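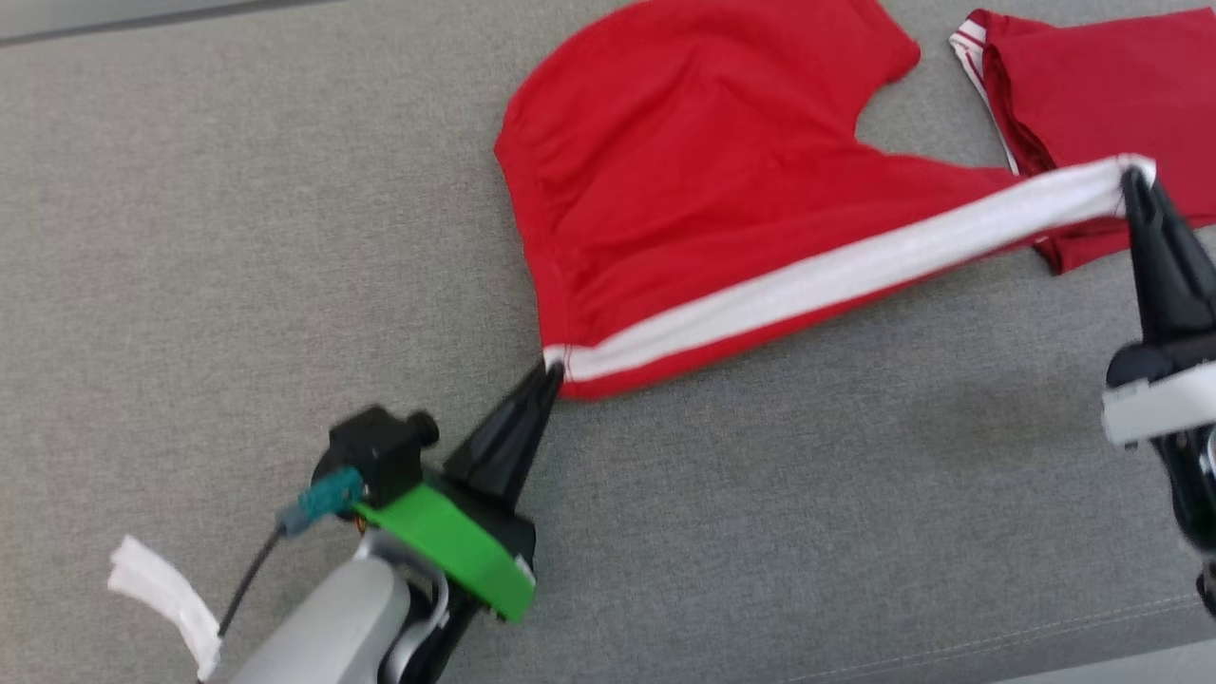 Aranka Dobos

03/04/2021

The flyer went to the printer this morning, so I can stop looking at it. I said I'd write something about how it came together, mostly for my own records, and also for anyone else who gets asked to do the mailbox piece for a council candidate and says yes before thinking about it.

The background, for people who don't live in Vasley: there's a by-election for one seat on town council. Duván Sánchez is running. He taught my nephew to drive and I've known him on and off for years, and when he asked if I could "do a bit of layout" I assumed he meant moving some text boxes. He meant the whole thing — words, photo, paper, quantity, the lot. There is no agency and no campaign office. There is Duván, his sister-in-law Kurniawati Tambunan, who is the official agent and signs for every dollar, and a group chat that I've had to mute after nine at night.

I worked in advertising sales at a weekly paper for a long time, up until it folded, so I know a little about what gets read and what goes in the blue bin. Most of what I know is about furnace companies and tire sales. I wasn't sure how much of it would carry over.

The first draft was Duván's own. He had written it in the evenings and it ran to four pages. It covered the water main replacement, the arena roof, the transit link to Grorkau, snow clearing on the side streets, the library hours, and a long passage about how the budget surplus is reported. I agreed with nearly all of it. I also knew that a person standing in a front hall with their boots on would get as far as the second paragraph. At the paper we used to tell advertisers that the reader is already walking to the kitchen when they pick up the page, and you have the length of the hallway.

So we cut. We met at Kurniawati's kitchen table and I asked him to put the topics in order of how angry people were when they brought them up at the door. The water main came first by a long way, then snow clearing, then the bus. Everything else came off the front. He was unhappy about the arena roof. He thinks the council was told about the roof years ago and sat on it, and he may be right, but it takes three paragraphs to explain and the other candidate will have an answer that takes one line.

The surplus passage was harder to lose. He feels strongly about it and he's good on it in person. I've watched him explain it to someone on a porch in about the time it takes to drink half a cup of coffee. On paper it turns into a table, and I've never seen a table help a political flyer. We put it on his web page and left the address on the back.

Then there was the tone. My view, which I'll admit comes partly from being tired of the other kind, was that the flyer shouldn't mention the opponent at all. Riku Tamura, who has helped on a couple of provincial campaigns and was lent to us for a weekend by a mutual friend, didn't agree. He said contrast is what moves people and that a flyer with no contrast reads like a notice about a lost cat. He had a version with a line down the middle, Duván on one side and Iker Gallardo on the other, with check marks and Xs.

I'd like to be fair to Riku. It was a well-made piece and it was accurate. Every X had a recorded vote behind it from Gallardo's earlier term, and he had the minutes printed out. My objection was about the size of the town. I see Iker Gallardo at the pharmacy. His wife does the alterations for half the people I know. Whoever wins, they'll all be at the same pancake breakfast in July, and a check-mark chart is something you do to a stranger on television. Riku said voters are grown-ups and a public record is a public record. I think we were both right, and we went back and forth on it for most of an afternoon.

Duván settled it by saying he wouldn't hand the chart to someone himself, at the door, looking at them, and so he didn't want it put in their mailbox when he wasn't there. We kept one sentence of contrast on the water main vote, with the date of the meeting and no name. Anyone who cares will know. I have noticed since that the sentence is the part people ask about when I show them the proof, so Riku had a point.

The photo took longer than it should have. The one he'd been using was cropped out of a wedding picture and you could see somebody's hand on his shoulder. We tried a few outdoors near the Lau bridge, and it was windy, and he squints. In the end Kurniawati took one on her phone at the side of the house in flat light and it was fine. He isn't smiling much in it. I left that alone. Candidates who don't usually grin look worse when they're told to.

Colour came next. All the obvious ones belong to somebody. Municipal races here are non-partisan on paper, but people read red, blue and orange as party colours whether you want them to or not, and green isn't safe anymore either. I wanted a dark teal. The trouble is that dark teal on cheap stock dries down toward grey, and Duván's lawn signs were already ordered in plain black on yellow, left over from a design somebody did for him free of charge. I spent one evening trying to make teal and yellow get along, and then gave up and did the flyer in black and yellow too. It looks a bit like a notice from a road crew. Considering the main topic is a water pipe, I can live with it.

The printing was Skavia, out on the highway. I had used them at the paper for inserts and they never let us down, although they don't chat and they don't hold your hand. They wanted files with proper bleeds and got back to me quickly when mine had none. The choice was between a folded sheet and a single heavy card, and I pushed for the card. A folded sheet has to be opened, and a lot of people don't open it. A card has two sides and one of them is always facing up when it lands on the mat. The downside is space. You lose half of what you could have said, and by that point losing half was the goal.

On type: I set the body at a size that made Riku wince. He said it looked like a children's book. But the people who vote in a by-election in April are, for the most part, older than either of us, and a good number of them are going to read it without their glasses. My mother was my test reader. She held it at arm's length under the hall light and read it out loud, and where she stumbled I rewrote it. She stumbled on "reallocation" and she stumbled on "stakeholders", and both are gone.

She also asked when the vote was. I had put the date on the back at the bottom, under the authorization line, like an afterthought. That was a real mistake, and the kind I used to catch for other people for a living. It's now on both sides, with the polling place and the hours. The hours are as the clerk's office gave them to me over the phone, and I asked them to repeat it.

The authorization line itself is worth a word for anyone doing this for the first time. It has to say who authorized the piece, and it has to be legible, and you should check your own municipality's wording instead of copying it from an old flyer the way I nearly did. Kurniawati caught it. She has a binder with tabs. Every receipt goes in the same day, including one for tape.

Delivery is on foot. We looked at paying to have it sent to every address and it would have eaten most of what's left, and we'd have reached the apartment blocks by the highway where, from what I can tell, hardly anyone knows there is a seat open. I feel bad about that and said so. The compromise is that Duván does the lobbies himself on two evenings and talks to whoever comes through, which is slow. The rest of us have streets. Mine are the ones up behind the curling rink, with the long driveways. There are 43 mailboxes on my sheet and almost 80 on Riku's, who offered to take the flat part of town and then looked at the map properly.

A few people have asked me whether any of this works, and I don't know. At the paper we could tell an advertiser how many copies went out, and then they'd tell us whether the phone rang. With this there's one count at the end of the month and a dozen reasons behind every vote, and a card with a picture of a water pipe on it might be one of them. My guess is that its main use is with people who were already leaning his way and had forgotten there was a vote on.

Gallardo's flyer arrived at my house yesterday, as it happens. It's a folded sheet, glossy, blue and white, with a nice photo of him with the dog. It has more words than ours and I read every one, but I'm a poor sample. It mentions the arena roof.

Skavia says the boxes will be ready for pickup by the middle of the month. I need to clear the back seat and find my good boots, and Kurniawati wants the invoice before I've left their parking lot.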